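**GORNERHOLM, September 25, 2021**

Plivano, the Gornerholm company that makes software for two-armed robots, has finished its first large round of recorded examples and will start training a new control model on them this month. The set holds 2,241 recordings, all of them made in simulation.

The work took up most of the summer. Operators sat at desks in the company's office on the Hundmont road and steered a pair of simulated arms with hand controllers. Each session was saved from start to finish: the position of every joint, the state of both grippers and the view from the robot's own side of the table. The learning system will be shown the recordings and asked to produce the same kind of movement by itself.

Torben Petersen, who runs the data group, said the company had planned for 800 recordings and raised the number in the spring after an early model did badly.

"It had learned one way of doing the job," he said. "If you moved the box over by the width of a hand, it reached for where the box used to be. We needed more starts, more angles and more people driving."

The tasks are simple ones. In most of them the robot has to pick up a small box, pass it from one gripper to the other, or set it down in a marked spot. Operators were told to work at a normal pace and to keep recording if they missed a grasp, so the set includes second tries as well as clean runs.

The rooms change too. Plivano's software swaps the wall color, the floor, the tabletop and the lighting between sessions, and moves the objects before the operator takes over. One of the darker rooms has a deep reddish-brown wall with a bright, black-framed skylight set into it, and a small beige box placed between the two arms. 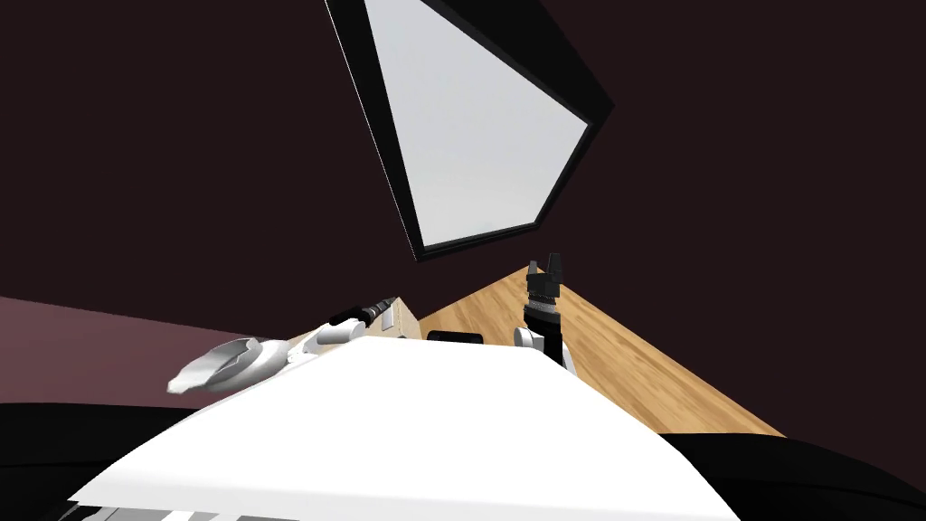 *3 min read*

Of the full set, 181 recordings were held back and will not be used in training. They will serve as a test. The model will be given the same starting positions and its results will be compared with what the human operators did.

Another batch was thrown out before the count was made. Rainer Petersen, who checks the files and is not related to Torben Petersen, said the usual trouble was a controller losing its connection partway through a session, which left an arm standing still while the clock kept running. In a few cases an object had been placed inside the tabletop by mistake and could not be picked up at all.

"You can find some of that with a script," he said. "The rest you find by watching. I watched a lot of it at double speed."

He said each file now carries a short label with the task, the room, the operator's number and whether the box ended up where it was supposed to. Sessions that ended in failure were kept if the recording itself was sound. They are marked as failures and will be used separately.

Working in simulation let the company record at several desks at once without buying more robots, and resetting a session took a single key press. The drawback is that simulated objects do not slip, bend or stick the way real ones do. Plivano plans to add nearly 100 recordings from physical arms before the model is tried outside the computer.

Those will be made at Brandes, a packaging firm outside Gornerholm that has agreed to lend floor space and cartons. Brandes has no plans to put the system on its packing line for now. Its part in the project ends when the recordings are done.

Torben Petersen said the physical sessions would use the same tasks and the same labels, so the two sets can be compared directly. He expects them to go more slowly, with someone standing by to put the cartons back after each try.

The company has not decided whether to release any of the data. Some of the operators have asked for a copy of their own sessions, and those requests will be granted, he said.

Plivano is also looking for four part-time operators for the next round. Experience with robots is not required. Applicants will be asked to do a half-hour trial with the hand controllers at the Gornerholm office, and training is paid.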